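Home | Club News | Workshop Tips | Parts Swap | Join Us

Print this page | E-mail this page

Fridge Tips from the Komulari Robot Club
by Fadwa Soliman

Our students have been working on the fridge task, and I'm having more fun with it than with anything we've tried before! It sounds so simple: get the door open, handle one drink, close up again. If your own club is thinking of trying it, these are the tips I'd pass along.

Start with an empty compartment. Food gets in the way of learning, and you want to see the shelf and the walls clearly when you're working out how far the arm can reach. Practice reaching in and backing out before anything goes in the hand at all.

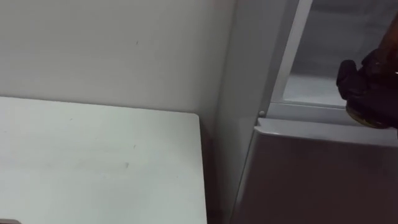
Black gripper at the open upper compartment.

Go slowly near the lip at the bottom of the opening. Dirk Gerlach, who helps our younger group with the code, has them raise the hand a little higher than they think they need, and only then move it forward. Try 11 slow passes in a row with no bumps before you speed anything up.

Pick your bottle with care, too. A clear plastic one with a bright cap is a joy to work with - you can spot the cap from clear across the room, and so can most cameras. Keep the cap screwed on tight. Stand it near the fridge side of the table but a little way in from the edge, and wipe the tabletop first so the base sits flat.
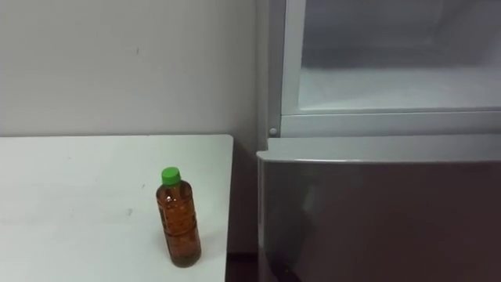 Pencil marks are fine for a first try, but move the bottle a little once the students feel sure of themselves. Sabine Kröger's team at Borkedlow wrote 3 starting spots on a card and shuffled the order, and their program got so much better for it (ours did as well, once we copied them).

Now for the door, my favorite part! Look for the seam and work at the corner, where the fingers can get hold of the edge. Push gently. If the hand slips, change the angle a little before you add more force. Soft, grippy fingertips help a lot, and dust doesn't, so go over them with a damp cloth and let them dry. 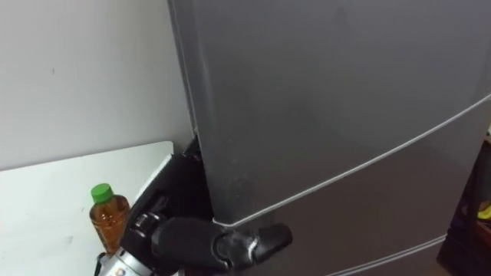 Keep one person on the stop button the whole time, and trade places every so often so that everybody gets a turn at the controls. Write down each try, even the silly ones. Our notebook has 72 lines in it so far, and the students love flipping back to see what they were stuck on in August.

Next we want to try it with two bottles - I can't wait!

Contact: Fadwa Soliman, Komulari Robot Club | Copyright Komulari Robot Club | Back to top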